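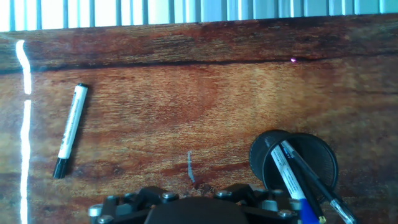
Figure 1. The marker task from the wrist camera, with the pen holder at lower right.

Notes for week two: showing the arm what you want

Welcome back, and thank you to everyone who stayed on last Thursday to help put the leads away. These notes go with the practical session on the Skemden bench, and I would ask you to read them before you come, even if you only manage it on the bus.

Last week we talked about writing a movement down as a list of positions. It works nicely when the world stays put, and rather badly when somebody nudges the marker. This week we do what a patient parent does with shoelaces, and show the thing being done, many times over, and let the learning program find what the showings have in common. Each showing is called a demonstration, and a complete one for our task runs from the open gripper to the marker standing in the mesh holder.

There are two ways of giving a demonstration. In the first, you take hold of the arm and lead it through the job by hand. Most people find this friendly, and you feel at once when a joint is near its limit. The trouble is that your own sleeve and fingers tend to wander in front of the camera, and the program will happily learn from your sleeve. In the second way you sit at the side desk and drive the arm with the small leader handle, which the big arm copies. It feels clumsy for the first ten minutes or so – please don't lose heart – but the pictures are clean, and it is the method we shall use for marks.

Now, do spend a little time with Figure 1, because it is all the program gets to see. You and I would look at the marker lying slantwise on the wood and think no more of it. The camera also has a long white streak of glare beside it, nearly as bright as the blinds behind the table, and a marker barrel is white too. Sotiris Alexiou, who ran this practical before me, used to make his groups drive one whole demonstration looking only at the screen, and I have kept the habit. You will be surprised how often you want to lean over and peek!

A few things to keep in mind as you drive. Begin with the jaws open and the marker in view. Come down slowly, and turn the wrist to suit the slant of the barrel before you close. Lift clear of the rim before you travel across, as the holder already has pens leaning in it and they are easily caught. If you fumble, carry on and recover if you can; a tidy recovery is worth keeping. If you drop the marker off the table, stop and delete that one.

Each pair should record 50 demonstrations, moving the marker to a new place and a new angle every time. Swap drivers halfway, so that the set has two people's hands in it. Save everything in the Biviveck folder under your pair number.

For next week, please write a page on this question: if every demonstration began with the marker in the same spot, what would the arm do when it found the marker somewhere else? Pantelis Vasilakis will be in room 14 after lunch for anyone who would like more practice with the handle.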